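Responding to a Finger Closure Fault on Hand-Held Grippers

Operators at Skoltari who observe one finger closing later than the other shall stop work and report fault 29 to Ekaette Nwankwo.

1. Release the trigger and set the gripper down.
2. Keep hands clear of the pivots.
3. Check that both pads are seated and every pivot screw is flush.
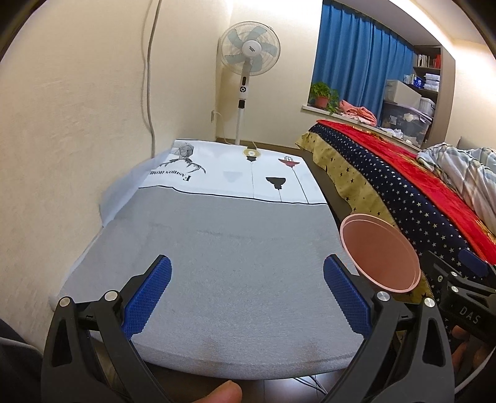
4. Open and close the fingers 9 times without an object.
5. If the delay returns, tag the unit and withdraw it from use.

Recordings made after the last successful check must be marked for review by Ibrahim Odukoya.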